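Marble-look worktop: how to remove dull rings and what to use every day?

Posted by Thoa Kim in Home and Cleaning

Hello everyone. I moved in December into a flat where the previous owner left a dark brown marble top, with white veins in it. I like it very much, but I am a little afraid of it. After some weeks I have three or four dull rings near the wall, where I think somebody put a glass of lemon water (maybe me). When I look from the side against the window I see them clearly, but from above they almost disappear.

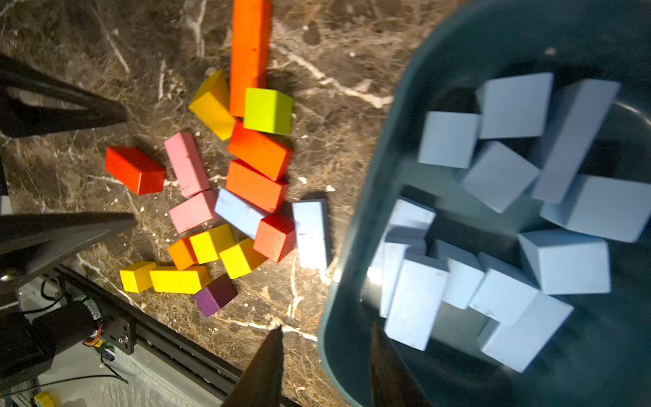
I have tried warm water and washing-up liquid, and after that a paste of baking soda which I left overnight under plastic film. The paste did nothing to the rings. My neighbour says vinegar, my sister says never vinegar. The shop wants to sell me a bottle of Pivent stone cream, but the label does not say if it is for polished stone or for matt stone, and the seller did not know either.

So I would like to ask: are these rings a stain or a damage? Can I repair them at home, or must I call a person with a machine? And what do you use for the daily cleaning? I have no papers for the stone, so I don't know if it was ever sealed.

Thank you for reading, and sorry for the mistakes.

Ánh Hứa

Your sister is right. No vinegar! Also no bathroom spray, because most of them are for limescale, and limescale and marble are nearly the same thing. I lost the shine on a whole window sill like this.

For every day I use a soft cloth and a drop of neutral soap, then I dry it. The cream I don't know.

Halyna Kostiuk

Dear Thoa, I worked eight years in a stone workshop, so I will try to answer in order.

First, the rings. A stain is when something goes into the stone and makes it darker or changes the colour. What you describe is lighter and dull, and you see it only from the side. This is called etching. The acid has eaten a very thin layer of the polish, so there is nothing inside to pull out, and for this reason your paste could not help. Baking soda paste is for oil.

To be sure, close your eyes and pass a fingernail over the ring. If you feel nothing, or only a little roughness, you can try at home. If the nail catches, it is deeper and I would call somebody.

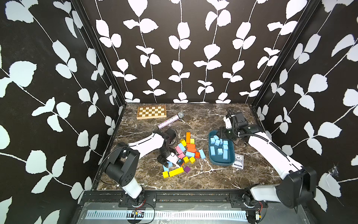 Before you buy anything, please check that it is really marble. Many tops sold as marble are a printed surface or a resin, and polishing powder will spoil them. Look at the front edge: in real stone the vein usually continues over the edge and down. In a cheap print it often stops, or there is a thin line where two pieces meet. You can also touch it in the early morning, stone is quite cold then.

If it is marble and it is polished, you need a marble polishing powder, which is a different thing from a cream. Creams mostly leave wax, it looks nice for two weeks and then it goes away. With the powder you work on a small place with a damp felt pad, in circles, for two or three minutes, and wipe it with clean water. Start in a corner behind the kettle — if the corner looks wrong, stop there.

About the sealer: put a spoon of water on the surface and wait 30 minutes. If the place becomes darker, the stone is drinking and you should seal it. But a sealer does not protect from lemon. Many people are disappointed by this.

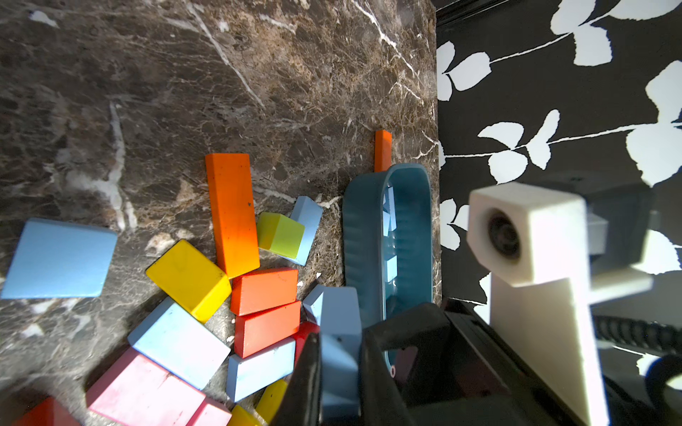
For the machine work, ask for the price of one visit, and not only the price per metre. In my area a small job is charged the same as a big one, so some people wait and do the window sills on the same day.

Thoa Kim

Thank you both! I looked at the edge and the veins go over it, also underneath. The nail does not catch. I have ordered the powder and will begin in the corner on Monday. Halyna, must the felt pad be a special one, or can I cut it from ordinary felt?

Halyna Kostiuk

Ordinary white felt is fine, if it is thick. Don't take a coloured one, the dye can come out when it is damp.

Sang Lương

I just put a big tray over mine :)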